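Notice to Participants, Final Session

The Akden Institute for Perception at Clistatcombe thanks all participants for their continued attendance. The study of remembered faces will close in April, and the following arrangements apply.

Each participant has been shown 568 faces. You were asked to press the left key for a face you knew and the right key for a face you did not. Participants are reminded that every face was produced by the Skedel program and belonged to no living person.

It has come to the attention of the Institute that 33 participants pressed the left key for the same face, number 200. Several have since written to ask after her health. The Institute is unable to forward letters — or the scarf received last month.

Participants who have dreamed of face 200 should complete Form 6, giving the room in which she stood and whether she spoke. Those to whom she spoke should leave the second page blank. 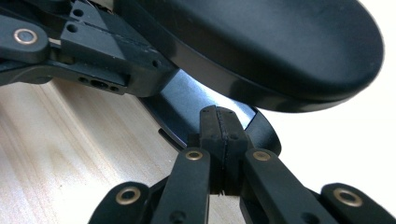
The Berhe Room will remain open until four in the afternoon for those who wish to sit quietly after their session. Conversation is permitted. Participants are asked not to keep a chair free beside them, as seating is limited.

The Institute has reviewed its records and is satisfied that the program made face 200 in the ordinary way. Staff who believe that they were at school with her have been moved to other duties, and their replacements will begin when they have been shown the faces.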